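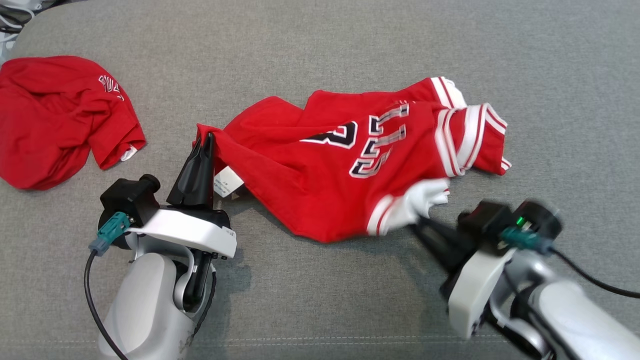
Why Does Your Heart Beat Faster When You Run?

4 min read
2419 shares

Have you ever raced somebody to the far end of the playground, flopped down on the grass, and felt your heart going thump-thump-thump as if it wanted to keep running without you? Mine does that every time I climb the long hill up to the library in Tirnbridge, and I walk up it quite slowly, with plenty of stops to look at other people's gardens. It's a funny feeling, and if you've never thought about it before it can be a little surprising, so let's find out what your heart is up to in there.

First, what is a heart?

Your heart is a muscle. You have muscles in your legs for kicking and muscles in your face for smiling (and for making terrible faces at your brother), and the heart is a muscle too, except that it's hollow and full of blood. It's close to the size of your own fist. Go ahead and make a fist and hold it against the middle of your chest, just a tiny bit over to the left. There you are!

Every time your heart squeezes, it pushes blood out into tubes called blood vessels. The ones that carry blood away from the heart are called arteries, and the ones that bring it back again are called veins. Some of the very smallest vessels are thinner than a hair, and they reach nearly every part of you, right down to your toes. Then the heart relaxes, fills up, and squeezes again. It does this all day and all night, even when you're fast asleep and dreaming about something silly.

What is the blood carrying?

Lots of things, but one of the most important is oxygen. Oxygen is part of the air. When you breathe in, the air goes down into your lungs, and some of the oxygen slips through into your blood. The blood then carries it off to your muscles and your brain and everywhere else -- a bit like a delivery truck that never gets to park for long.

Your muscles use oxygen to help turn the food you eat into energy. When you're sitting and reading, they only need a little. When you start to run, your leg muscles are suddenly working very hard and they want much more. Your brain notices and sends messages to your heart to speed up. Your heart beats faster, and it squeezes harder too, so more blood goes around. You start breathing faster for the same reason, and that's why running and puffing nearly always come together. 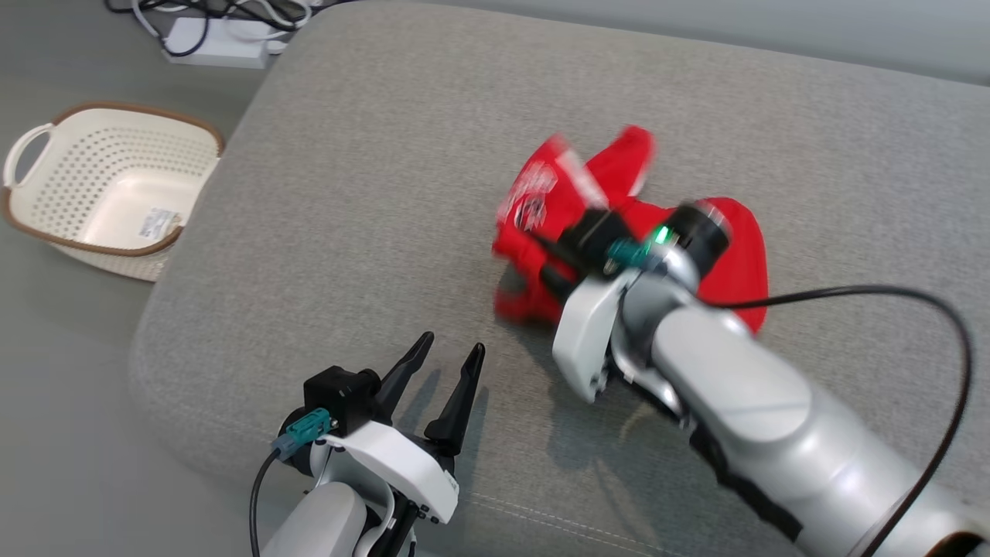 Why does my heart keep pounding after I stop running?

Your muscles still have some catching up to do, so your heart stays busy for a little while and then slows down bit by bit. Walking around gently for a few minutes is a nice way to let it settle.

Try it yourself: find your pulse

You can feel your heartbeat in your wrist, and I think this is one of the best tricks there is, because you don't need to buy anything for it. Turn one hand so the palm faces up. Put two fingers of your other hand on the wrist, just below the thumb, and press lightly. Don't use your thumb, as it has a little pulse of its own and can muddle you. You may have to move your fingers around before you find it -- I usually do. Feel the beat? That gentle bump is called your pulse.

Now sit quietly and count the beats while a grown-up times you for half a minute. Write the number down. Then do jumping jacks or skip on the spot until you're puffing, and count again for the same length of time. Suppose you counted 40 beats when you were sitting. The second number should be quite a bit bigger. Your numbers might not match your friend's, and that's fine, as hearts are different from one person to the next.

If your chest ever hurts, or you feel dizzy or faint when you're playing, stop and tell a grown-up right away.

Does running make your heart stronger?

It does, over time, and so do swimming, dancing, riding a bike and playing tag. Since the heart is a muscle, it gets better at its job when it has regular practice, and a strong heart can push out more blood with each squeeze. You don't have to be the fastest in your class, either. Pick something you like doing, and do it often, and your heart will be getting its practice while you're busy having fun.

137 comments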